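Naciri Lock Closure Extended Through February

Barge operators on the Mulotari Canal will have to keep using the northern bypass until the end of February after inspectors found further wear in the lower gate at Naciri Lock.

The lock was taken out of service for a scheduled replacement of its gate seals. With the chamber drained, divers and surveyors checked the hinge pins on the lower gate and measured wear beyond the permitted limit on both leaves. The pins have to be machined to order, and the canal authority does not hold spares for a gate of this age.

"The seals are finished. The pins are what we are waiting for," said Tamunoemi Adeleke, the engineer in charge of the work. "We will not refill the chamber on the old ones."

Traffic is being sent by way of Pilton, where the channel is narrower and vessels pass in one direction at a time. Convoys leave the Pilton basin every 4 hours, starting at 6 a.m., with a limit of 11 barges per convoy. The detour adds 80 kilometers to the trip between the coast and the inland terminals. Loaded draft on the bypass is restricted to 2 meters, so many bulk carriers are running part full.

Grain and fertilizer shippers are the most affected. Netudix, which books space on the canal for smaller exporters, has moved its time-sensitive containers to rail and is charging a surcharge on everything that stays on the water. Lahcen El-Sayed, the company's operations manager, said rail slots were already tight before the closure and that fresh produce had been given priority over dry goods.

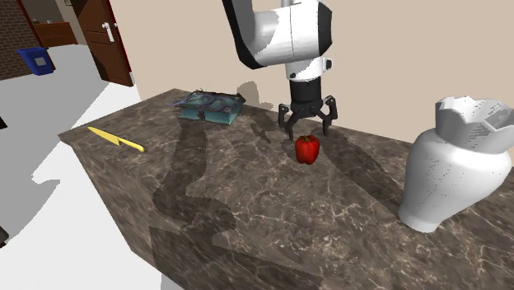 Reopening Schedule

The new pins are due at the lock in the second week of the month. Fitting and alignment will be done with the chamber dry, followed by a slow refill and a load test of the lower gate. Daytime transits will resume first, with night passages added once the gate readings are stable.

Convoy bookings for Pilton close at 4 p.m. on the day before departure. Vessels that miss their slot go to the back of the queue.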